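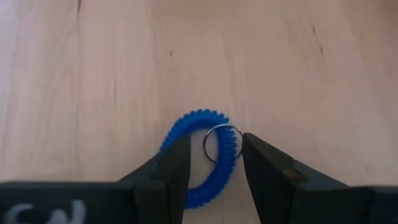 Blue coil wristband with split ring, on the wood table at Hemmin.

Home | Visits | Makers | Archive | About

Print this page | E-mail this to a friend

Quick notes from the Hemmin open day, typed on the train. Will tidy later. Maybe.

Got there late, missed the coffee. Small place behind the Estow bus depot, green door, no sign. They do key accessories. Coil wristbands, split rings, lanyards, those clips you lose in a week. Indira Devadiga took our group round, fast talker, good.

First room is cord. Plastic cord on reels, every color, smells like a new shower curtain. Gets wound tight round a rod, heated, cooled, slid off. So a long spring basicly. Then cut and the ends joined to make the loop. I asked if the joint is the weak spot and Indira said yes, always, next question.

Second room, rings. Ring goes right round the coil, you twist it on like you would a key. Harder than it looks, I broke a nail. Lautaro Palma did his with one thumb while talking about soccer.

Blue is the big seller, mostly swim clubs and lockers. One order going out for 2411 pieces, all blue. The Flallex line (thicker cord, stiffer) was not running. Pity, thats the one I wanted to see.

Shop at the end. 2 bands for the price of one, no keys or tags on them, just the bare ring. Bought blue. Next open day is in April, book ahead, the 1281 bus stops outside.

Comments

rosalind_k: Is the shop open on normal days or only for the visits?

Tomgate: Only visits when I went. Cash only too, bring change.

pmw: I have one of their coils from years back, stretched to heck but the ring is fine. Do they sell the Rinier clips there?

Tomgate: Didnt see any. Ask at the desk.

Print | E-mail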